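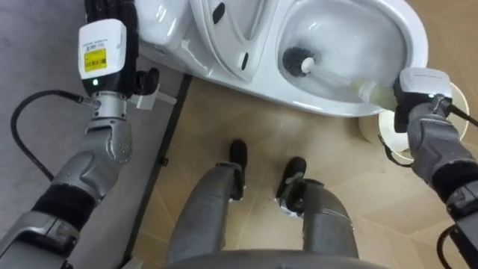 How to Read a Floor Plan

Have you ever looked at a house for sale and seen a funny drawing full of lines and boxes? It's called a floor plan, and once you know how to read one you can walk through a house in your head without leaving your sofa!

Imagine you could lift the roof off a house like the lid off a shoebox and peer straight down. A floor plan is a drawing of that view. If the house has an upstairs, it gets a second drawing, usually placed beside the first one. A bungalow only needs one, as everything is on the same level.

Walls, doors and windows

Start with the thick dark lines. These are the walls. The ones round the outside are often drawn thicker than the ones between the rooms, and on real houses they usually are thicker.

Now look for gaps in the walls. A gap with a curved line, like a slice of pizza, is a door. The curve shows you which way the door swings, and this is really useful to know. Would it bump into the bed? Would it squash your bookcase? The plan can tell you before you've moved a single box.

Windows are usually thin double lines set into the wall. Stairs look like a ladder lying flat, often with an arrow and the word UP or DN (short for "down"). 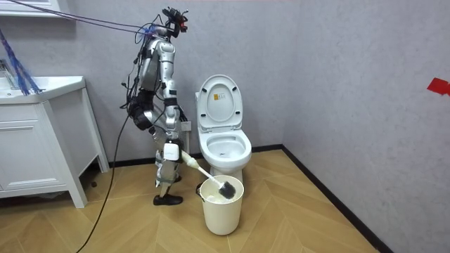 Some plans mark the cupboards too. Look for a small box marked C, or sometimes "St", which means storage. Great places for hide and seek.

What are all those little shapes? 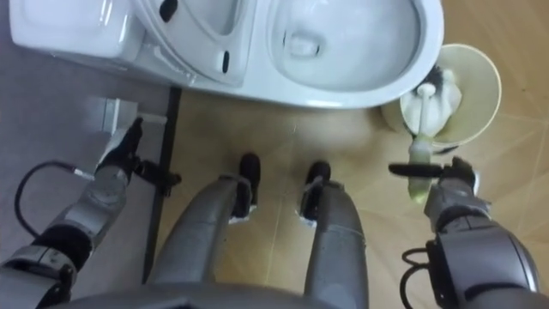
Kitchens and bathrooms have the best symbols of all. A bath is a long rectangle with another rounded one inside it, and a cooker is a square with circles for the rings. To spot the toilet, think about how one looks from overhead, as in the photo: there's the rounded block of the tank, and next to it the oval bowl. On a plan, a small block joined to an oval means you've found the loo!

How big is it?

Plans are drawn to scale, so everything has been shrunk by the same amount. The sizes are written in metres or millimetres. There are 1,000 millimetres in a metre, so a wall marked 2000 is two metres long, and a doorway marked 914 is a bit less than one metre wide.

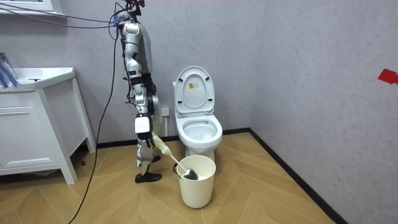
Arsen Tymoshchuk draws floor plans for homes in Golthorpe. He measures each room with a laser, a little gadget that shines a dot on the far wall and works out how far away it is. "I still carry a tape measure for the awkward corners," he says, "and old cottages are full of awkward corners!"

Have a go yourself

You will need squared paper, a pencil, a ruler and a tape measure. Pick your bedroom and measure each wall. Let two squares stand for one metre and draw the walls, then add the door, the window and your bed. Don't forget which way the door opens!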